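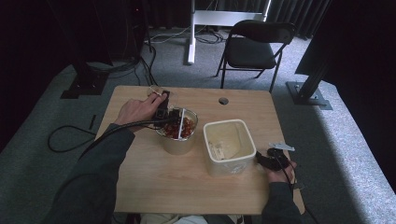

Colm Moynihan a quitté l'Irlande il y a 13 ans pour s'installer à Rosenthal, où il tient seul une petite conserverie de fruits et légumes. Il travaille pour une clientèle locale et refuse les commandes de la grande distribution.

« On m'a demandé 4000 bocaux pour juillet, raconte-t-il. J'ai dit non. Je n'ai ni la place ni l'envie. » L'an dernier, il en a vendu 2498, presque tous sur le marché ou à l'atelier.

Il a appris le métier chez Tosard, une fabrique de confitures aujourd'hui fermée. Il y a passé quatre saisons, d'abord au lavage, puis à la cuisson. « Le patron goûtait chaque cuve lui-même. Quand il n'était pas content, on recommençait, et on finissait à dix heures du soir. »

Les prix sont son principal souci. Le verre a augmenté deux fois en un an et l'électricité pèse lourd l'été. Il a relevé ses tarifs de trente centimes par bocal. « Quelques clients ont râlé. Ils sont revenus quand même. »

Ses fournisseurs sont cinq maraîchers du canton, qu'il paie à la livraison. Il ne signe pas de contrat avec eux. « S'il grêle, ils n'ont rien à me vendre et je le sais. On se téléphone le matin. »

À 58 ans, il cherche quelqu'un pour reprendre l'atelier. Deux candidats sont venus le voir cet hiver. Le second doit revenir passer une semaine avec lui au début de la saison des abricots.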